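Velstead Clothes Swap - FAQ

Last updated 28/04/2023

Answers to the stuff we get emailed most. Read before you write in please, the inbox is a mess right now.

What is it?

A clothes swap. You bring clothes you don't wear, you get tokens, you take home other people's. Twice a year, spring and September. No cash for clothes, ever.

Where?

Velstead Hall, the big room on the ground floor. Use the side door on Grilevow Street, not the front. Front door is for the dance school and they get annoyed.

What time?

Drop-off 9 to 11. Doors for swapping at 12. Finish at 3. We need the room clear by 4 so don't turn up at ten to three with two suitcases.

Do I need a ticket?

Yes. Free, but we cap it. 151 places and that's the fire limit for the room minus helpers, so no we can't squeeze in your cousin. Tickets go up on the Hall's booking page two weeks before. Last swap they went in one evening.

I have a ticket and can't come now.

Cancel it on the same page. Takes ten seconds. Somebody on the waitlist gets it automaticaly.

Do kids need a ticket?

Under 5, no. Over 5, yes. Strollers ok but the aisles are narrow, a carrier is easier.

How do tokens work?

One item in, one token. Coats and boots count as two. Baby clothes go in bundles, three pieces = one token. Then same values going out. We give you a card at drop-off with your number written on it, keep hold of it, we don't keep a copy.

Is there a max?

17 items per person. Used to be no limit and we had people emptying entire garages on us. If you have more than that, bring the extra to the September one.

Do leftover tokens carry over?

Yes, to the next swap only. Keep the card. Lost card = lost tokens, sorry. We tried doing it by email list and it was chaos.

Can I give my tokens to a friend?

Sure. Just hand over the card.

I have nothing to bring. Can I still come?

Yes! Ask at the desk for a starter card, five tokens, no questions. Comes out of what people donate back at the end. There's always plenty.

What do you take?

Adult and kids clothes, all sizes. Coats, shoes, belts, scarves, hats, bags. Costumes in September (Halloween, they fly out). Maternity, always short on maternity. Plus sizes too, always short.

What don't you take?

Underwear, socks, used swimwear, tights. Pillows, bedding, curtains. Anything with a company logo and somebody's name stitched on. Bike helmets. Uniforms only if it's one of the local schools.

What condition?

Clean. Dry. No smell. Wearable today without a repair. Missing one button is fine if the button is in the pocket. Small marks, tell us, we pin a note on it. Pet hair, please, lint roller before you come. We have had to turn away whole bags.

Can I bring stuff that's torn or stained?

Not for the swap rails. There's a rag bin by the side door, Hegde Textiles empties it after. Bin takes any fabric as long as it's dry. Doesn't earn tokens.

Do I need to iron?

No. Nobody is checking. But things that look like they came out of the bottom of a gym bag tend to still be there at 3.

Do I need to fold things?

Yes please, apart from coats and dresses, which go on hangers. Folded stuff goes through the drop-off table about twice as fast. T-shirts flat, sleeves in, size label where we can see it. Doesn't need to be pretty.

What about hangers?

Bring your own if you can, you can have them back at the end if you write your name on them. Wire ones from the dry cleaner are fine. We own 129 and it's never enough.

How should I pack it all?

Open bag or box. Not a sealed trash bag, we can't see what's in it and once a year somebody's actual garbage comes in with it. Heavy stuff at the bottom. Shoes tied or clipped in pairs. If you sort by size before you come we will love you forever.

Shirts, folded vs not?

One green T-shirt, bunched up and part folded. 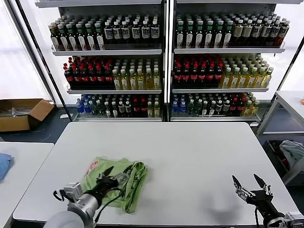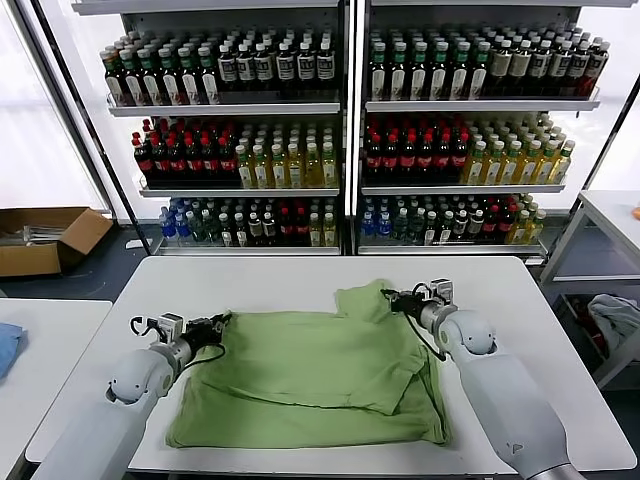
Can I try things on?

Over your clothes, anywhere. There are two curtained corners at the back with mirrors, line gets long by 1. Wear leggings and a thin top and you can skip the line. Max four items in at once.

Are things sorted by size?

Tops and pants, yes. Dresses, sort of. Shoes, yes, on the floor along the windows. Kids by age. Sizes vary so much between stores that you should check one either side of yours. By 2 o'clock the sorting has gone to pieces, if you pick something up and don't want it, put it back roughly where you found it.

Can I hold something while I keep looking?

Carry it. No hold pile. We did it once and there were arguments.

Can dealers / resellers come?

Not for resale, no. We can't police it perfectly but if you're going through the coats rail with a phone scanning labels we will come over and have a word.

I took something home and it doesn't fit.

Bring it back next time, get your token again. Or pass it on.

I brought something by accident and I want it back!!

Happens every time. Come to the desk fast. If it's still on the rails it's yours. If somebody already walked out with it, it's gone. Check pockets before you drop off, too. We have a tin of found things from last time: two keys, a USB stick, one earring, a library card. Email if any of it is yours.

Where do the leftovers go?

Good stuff goes to the Pramier shelter shop. Winter coats get held back for the coat drive. The rest to Hegde for rags. Nothing goes in the dumpster unless it's wet.

Can I drop off before the day?

No. We have no storage. Please don't leave bags at the side door, it rained on the last lot and we had to throw all of it.

Parking?

Six spaces behind the hall, gone by 9. Street parking on Grilevow is 2 hours and they do ticket. The 12 bus stops across the road. Bike racks by the side door.

Is it accessible?

Side door is step free. Accessible restroom on the same floor. First half hour, 12 to 12.30, is quieter, no music, and if you need more space or a chair just say so at the desk. Service dogs welcome. Other dogs no, sorry.

Is there food?

Tea, coffee, whatever cake people bring. In the side room only, NOT near the rails. Cash for the cake tin, it pays for the room. Label it if there's nuts in it.

Is there a mending table?

Yes, from 12 to 2. Buttons, hems, small holes. Two machines. Put your name on the sheet when you come in, it fills up. No zippers on jeans, they take forever. You can also sit down and do your own, thread and needles are there to use, bring back the good scissors.

Can I help?

Yes please. Setup from 8, sorting 9 to 12, cleanup 3 to 4. Sorting is the one we're always short for. It's standing up, folding, reading tiny labels. Helpers get three extra tokens and a look at the rails before doors, two items max in the early look, we do keep an eye on that.

Do helpers need a ticket?

No, seperate list. Email us which shift.

Do you need anything?

Clothes rails, the folding kind. Full length mirror. Masking tape. Big clear boxes with lids. Safety pins, always safety pins.

When's the next one?

September. Date goes up when the Hall confirms the room, we don't know before you do. Sign up for the email on the booking page, we send two a year and that's it.

I emailed and nobody answered.

We're slow. Give it a week then try again, and put SWAP in the subject line or it ends up in with the dance school's.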